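3. Storage of hand tools in shared workshops

3.1 Setting and method

The study was carried out in two shared workshops, one in Zondholm and one in Levutden. Both are open to paying members and both lend hand tools from fixed storage against a signature. The Zondholm workshop has 400 members and mostly serves people doing furniture repair. The Levutden workshop has 700 members and a wider mix of work, including bicycles, small appliances and model building. Neither had changed its storage in the five years before the study began.

We asked 50 members, half from each site, to keep a short diary each time they borrowed a hand tool. The diary had four fields: the tool, where they first looked for it, where they found it, and where they put it back. Members were told that the study was about borrowing habits in general. They were not told that we were mainly interested in the last field, as earlier work by De Haan had suggested that people tidy more carefully when they know that tidying is being recorded.

Diaries were collected from June onwards. Entries with no return location were kept in the set and coded as 'not stated'. We did not go back to members to fill these gaps, because a location remembered days later would not be comparable with one written down at the bench.

3.2 Types of storage

Three kinds of storage were in use. The first was the open wall board, on which each tool hangs from its own hook with a painted outline behind it. The second was the drawer, in both cases a steel Boersma unit with labelled fronts. The third was the cabinet, by which we mean any box-shaped unit with an interior that tools are stood or laid in, with or without shelves. Levutden also had a number of loose crates, but these belonged to individual members and were left out.

The wall board performed as expected. Members found tools on it quickly and mostly returned them to the right hook. The complaints we heard were about space: a board uses a lot of wall for the number of tools it holds, and both workshops had run out of wall. At Zondholm the board had not been extended when new chisels were bought, and these had no outline. They were found in different places from one week to the next.

Drawers held more but were searched more. A typical diary entry would name two or three drawers tried before the right one. Labels helped only when they matched the words members used themselves. One drawer at Levutden was marked 'fixings and drivers', and several members wrote that they had taken this to mean screws and nothing else.

3.3 Cabinets and upright storage

Cabinets gave the most mixed results. Members liked being able to put a tool away in one movement, and return entries for cabinets were seldom left blank. Finding a tool was another matter. In a deep unit, items at the front hide those behind, and a dark interior makes black handles hard to pick out. Several diaries mention fetching a torch.

The way a tool is stood also matters. Long, narrow tools such as screwdrivers and files can be laid flat, stood in a rack, or simply leaned against a side panel (Figure 4). Leaning needs no fittings and takes up little floor area, and it was the habit we met most often at both sites. It does have drawbacks. A leaning tool can slide when its neighbour is taken out, and with the handle uppermost the tip is difficult to see, so that members could not tell a slotted driver from a cross-head one without lifting it. At Levutden, Nii Gbeho tried coloured tape on the handles as a remedy. Members who knew the code spoke well of it - new members mostly ignored it.

A simple rack from Allarance was later fitted in one cabinet at Zondholm. We do not report results for it here, as it was in place for only the final part of the diary period and the members using it were not the same as those who had used the cabinet before.

3.4 Limits of the diary data

Diaries record what people chose to write. Short loans are probably under-reported, particularly where a member borrowed a tool for a single screw and returned it straight away. The two sites also differ in lighting and in the age of their furniture, and we made no attempt to correct for either. Differences between the workshops should be read with this in mind. Differences between storage types within one workshop are on firmer ground, although the tools were not shared out evenly - heavy items were never kept on the wall board at either site.
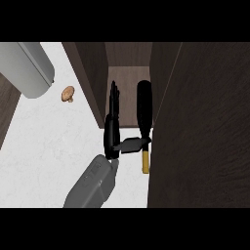 Figure 4. Screwdriver standing nearly upright at the side panel of an open dark wooden cabinet, handle uppermost (simulated view from above).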